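Call for Participants: Reviewers for a Practice Guide on Two-Arm Tabletop Workcells

Carrasco is seeking operators, technicians and safety staff to review a draft practice guide for small two-arm manipulation cells. The guide covers bench-mounted arms that share one work surface and are run by a person within reach of the stop control. Industrial cells with full guarding are outside its scope.

The current draft, numbered Bullar 2, contains 62 clauses in four parts: layout and mounting, cable management, object handling, and session records. A first round of comments closed in April and produced 156 change requests. Most concerned the parts on cables and object handling, and those parts have been rewritten.

What participants will do

Each participant is assigned one part of the draft and checks every clause in it against a cell at their own site. For each clause, the participant records whether it can be followed as written, whether compliance can be verified by inspection, and whether it conflicts with an existing site rule. Comments must cite a clause number. General remarks go on the last page of the form.

Participants assigned to object handling also run the reference tasks in the annex. These use common items with soft or irregular shapes, such as caps placed side by side, along with small rigid items such as bricks and chips. The draft requires that items not used in the current task be listed in the session record if they remain on the table. It also sets a limit on downward force when a gripper presses on a soft item, and requires the second arm to hold position while the first is in contact. 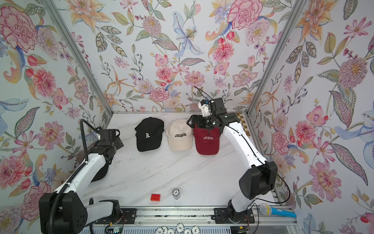 Sites may set their own order for the tasks, provided the order is written down before the first run and kept for all later runs.

Who may apply

Applicants need regular access to a two-arm cell and written permission from the site to share results. Experience in drafting standards is not required. Employees of Nonon, which supplied the force limits used in the draft, may comment but may not be assigned to object handling.

Time and payment

The review takes six weeks, with one remote meeting at 3 p.m. in the second week. Participants are paid a flat fee of $174 per completed part.

How to apply

Send a one-page summary of your cell and your role to Melaniia Stetsiuk, review coordinator, at the Brustura office. State which part of the draft you prefer and attach the site permission.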